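Folding cell inspection checklist, with comments
Gripper comparison, Restau fingers against Kawaguchi fingers
Flakovside bench, March round

Please go through the items in order before each block of runs, and do write something in the comments even if it's only a word or two. I read every one of them (usually with my coffee) and they have saved me more than once!

1. Emergency stop pressed, released and reset. OK
Comment: Works from both sides of the bench. The button is a bit stiff, but I would take stiff over loose any day.

2. Base plate bolts checked by hand with the short key. OK
Comment: All snug. Please put the key back on its hook, I spent a good part of the morning hunting for it.

3. Cables have slack at every joint through the full reach. OK
Comment: I moved both arms slowly to their limits and watched the loops near the wrists. Nothing pulled, though I'd like one more tie on the left side when somebody has a minute.

4. Grurklow controller force limit matches the test sheet. OK after change
Comment: It was still at the old value from the stiff cardboard trials - a little too eager for knit cloth. Reset and saved as profile 1248.

5. Fingers inspected for wear, burrs and sharp edges. OK, keep watching
Comment: Run a scrap of nylon stocking along each edge, and if it snags, stop and tell me. Scratched coating by itself is fine.

Green cloth, overall view first and then two wrist camera views:

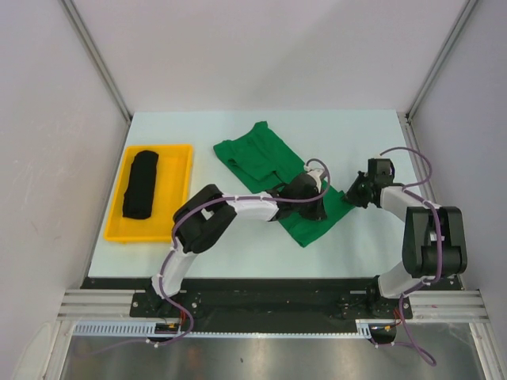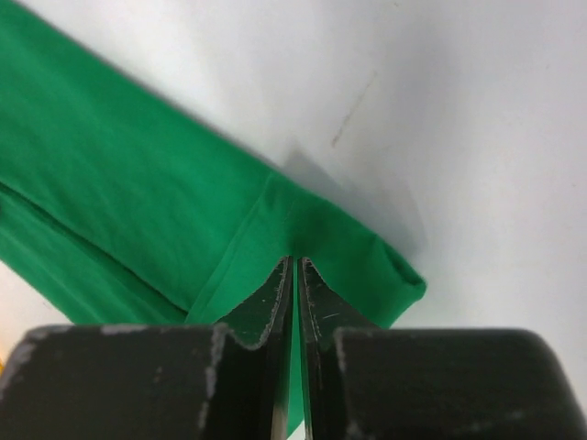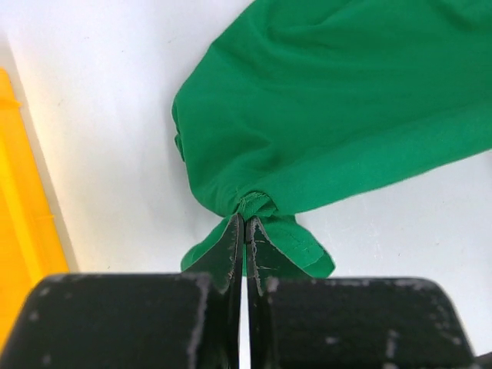
6. Wrist camera lenses wiped, focus confirmed at fingertip distance. OK
Comment: Use the soft cloth from the drawer and go gently, please. The focus ring moves if you so much as look at it.

7. Cycle counter noted before starting. 2353
Comment: We change pads at 300 cycles past this number, whichever set is mounted, so that the comparison stays fair to both.

8. Hands, sleeves and lanyards clear before arms are enabled. OK
Comment: I know we all know this one. Say "clear" out loud anyway.

9. Slow test pinch on a spare shirt, one arm at a time. Repeat needed
Comment: The Kawaguchi set let go early on thin hems, so I'd like the same test done again with the new profile. The Restau set held nicely but left a small mark on the cotton, and I haven't made up my mind how much that bothers me.

Still open: extra cable tie on the left, repeat of item 9, and a fresh copy of this sheet for the clipboard.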